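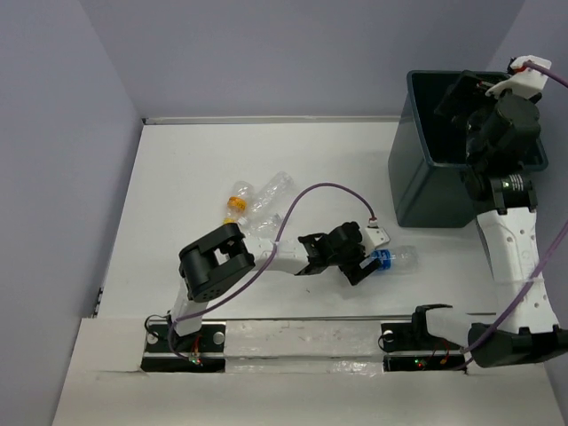
Figure 5. Left gripper at a bottle, right gripper in the bin.

Manuals > Tultus Two-Arm Kit > Set-up > First sorting run

Before you begin, both base plates must be fixed and the indicator light on each of them must be green.

1. Put the bin in the far right corner of the table, where the right arm can reach into it.
2. Lay 3 empty plastic bottles on their side. Keep the caps on. Bottles of different sizes can be used together.
3. Check the purple cable of each arm. It must have enough slack for the gripper to turn – do not tie it to the forearm.
4. Open the program Karabulut and select job 169.
5. Press Start and keep your hands outside the enclosure.

CAUTION: Do not reach over the front panel during a run. If a bottle rolls away, press Stop first.

Note: If an arm stops with code 1442, its cable is pulled too tight. Loosen the cable, then repeat from step 3.

Note: Scuffs on the rail do not affect the run. Clean the rail with a dry cloth only.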